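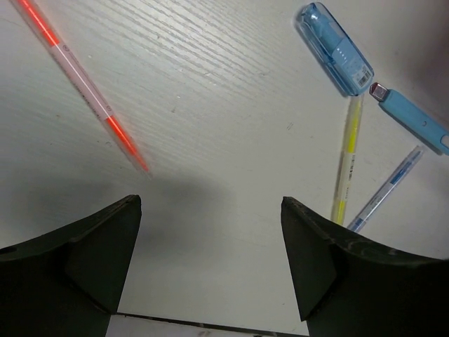

July 14, 2020. Pens and caps, continued.

Gifty's claim, for anyone reading this without the earlier pages: if every bench has a small organizer with one compartment per kind of thing, people will put pens back and we will stop losing caps. I said in March that I doubted it. I still doubt it, but I agreed to write down what I see and to stop complaining about it at lunch.

The organizer is the black one with the three pink fronts and a knob on each. Henumell sells it as a desk unit for "small essentials," and the leaflet says it will save the user 40 hours a year. I would like to know who sat down and measured that. Didier thinks they took the time spent looking for things, assumed it drops to zero, and printed the answer. Sounds right to me. Our own order form only says "desk storage, small," so at least we didn't pay for the leaflet.

Rule as it stands on Gifty's sheet: markers and highlighters on top, thin pens in the middle, everything else at the bottom. I have trouble with "everything else." On my own bench it has already come to mean erasers, a dead battery, two keys, and a folded receipt for sandwiches. A place for everything else is a place for whatever you didn't want to think about. Albane calls it the coin dish and says every house has one, and she doesn't see a problem. Maybe there isn't one. I'd still rather it had a different name, or else that it be left empty for a few weeks so we can see what people try to put there.

What I wanted from today was a look at how things lie on the board before they get put away. I mean what is together and what has drifted. My suspicion is that the caps drift first and the pens follow, and that a box does nothing about the first half of that.
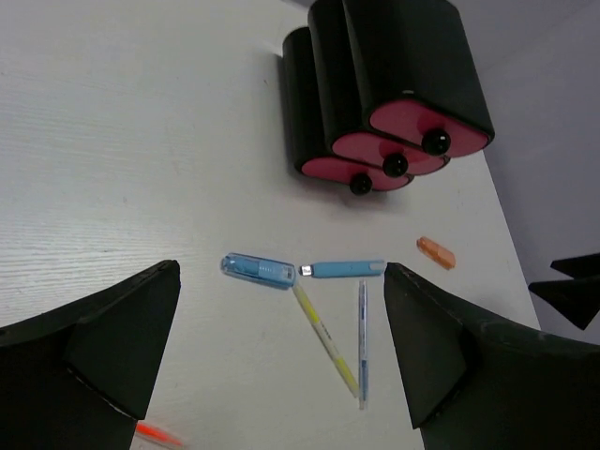 Do loose caps go in with the markers?

Only when they are on a marker. A cap by itself stays out on the board where people can see it, and whoever finds the body puts the two together before either one goes away.

Florian wanted that the other way around, with all the caps in one compartment so there is always a spare. I can see why it appeals. My objection is that a compartment of spare caps makes it easy to leave a marker open and think you'll fix it later. Kirsten tried it that way at the Turnov shop and says they ended up with a lot of caps, in colors for which they had no markers left. She also says the markers were dry, though she couldn't tell me whether they were any drier than before, so I'm putting that down as a story and leaving it at that.

On the drying itself. We all repeat that a highlighter left open overnight is finished. Has anyone here tested it? I left a green one open on the shelf in 565 last month, meaning to check it each morning, and then someone capped it. Helpful, and no use to me. Will try again with a note taped to it. Two highlighters from the same pack this time, one open and one capped, and a line drawn with each on the same card at the start of the day. If the open one still writes after a week I'm going to be unbearable. 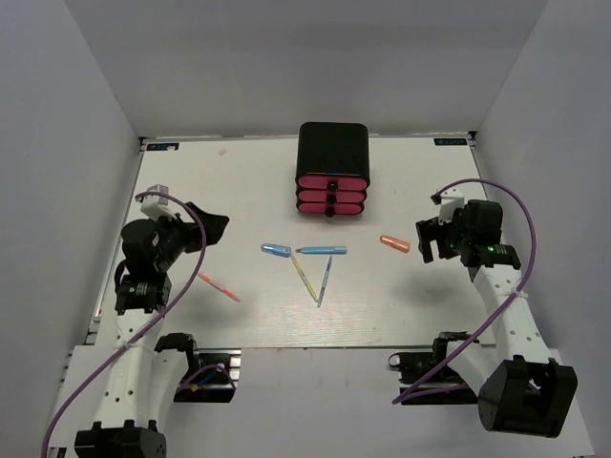
*Middle of the board: light blue marker and its cap lying apart, two thin pens, orange cap off on its own to the right.*

The orange cap annoys me more than the rest. The light blue one is at least next to something blue, and anyone with a free hand could deal with it in a second. The orange one needs somebody to go and look. That is the whole job, really, the looking, and no amount of molded plastic does it for us. I put this to Gifty and she said the organizer isn't meant to find caps, it is meant to make a clear spot so that a stray cap stands out. Fair point. I had not thought of it as something that works by emptying the board. If that is the claim, though, then we should judge it on the board and stop admiring how neat the compartments are, as the people from Vidal did when they came through.

The other thing on my list was the order of putting away. I'd been doing it by nearness, whatever is closest goes first. Albane does it by kind: marker with cap, then thin pens together, then the odds and ends. I timed neither of us, so no numbers. My impression is that hers has fewer trips back to the same compartment and mine has less standing around deciding. On a board with a handful of things I don't believe it matters at all, and I would want somebody to show me otherwise before it goes on a sheet on the wall.

Some smaller notes:

- The knobs are round and small. Fine with dry fingers. Didier says they're slippery after hand cream, which I'm willing to believe but will not be testing.
- The fronts look identical. With no labels the rule lives in Gifty's head and on her sheet. Labels cost next to nothing. I'd try a strip of tape and a word before we argue any further.
- Old marks on the boards: Florian swears by Stullivex for ink. I tried it on a corner at my own bench and got a clean patch and a gray smear beside it. It may be me. He says two cloths, I used one.
- Thin pens roll, but less than I expected, and the ones with clips hardly at all.
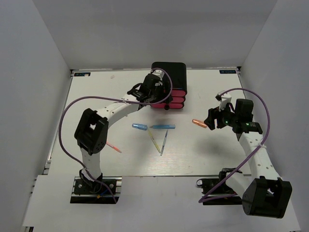 I should say something about where the organizer goes, as we've been moving it every week and then comparing weeks as though nothing had changed. At the back of the board it's out of the way and you have to reach over everything to use it. At the front it's handy and it takes up the part you want to write on. Kirsten prefers the side. I've no strong view, only that it has to stay in one place for a month or we learn nothing. Gifty has agreed to the back. Please don't shift it to be kind to somebody with short arms (me).

It also matters which way the thing faces. Stood so the fronts look at the person working, it gets used. Turned to the side it became a shelf on my bench inside a day, with a mug on top.

Then there is supply. We bought 200 pens and markers in the last big order and Didier wants to place another. I'd hold off. I don't think we're short of pens, I think we are short of pens that are where we look for them, and a new order would hide that nicely until autumn. If the organizers do what Gifty says, we should be able to skip an order, and that is a result I would accept. Keep the old order form in the folder so that we can compare like with like. Last time someone threw it out and we had to go by memory, and the memories did not agree.

What would change my mind: a month with the box at the back, labels on, the bottom compartment kept for one named kind of thing, and fewer stray caps at the end of the day than now. What wouldn't change it is a good first week. Every new box gets a good first week. The tray with the cork lining had one too, and it now holds Albane's tea.

To do:

- Tape and words on the three fronts. Gifty, ask her to pick the words.
- Find the orange marker, if we still have one. Check coat pockets, mine included.
- Restart the open highlighter test, with the note.
- Ask Florian for the second cloth.
- Tell Didier about the order before he sends it.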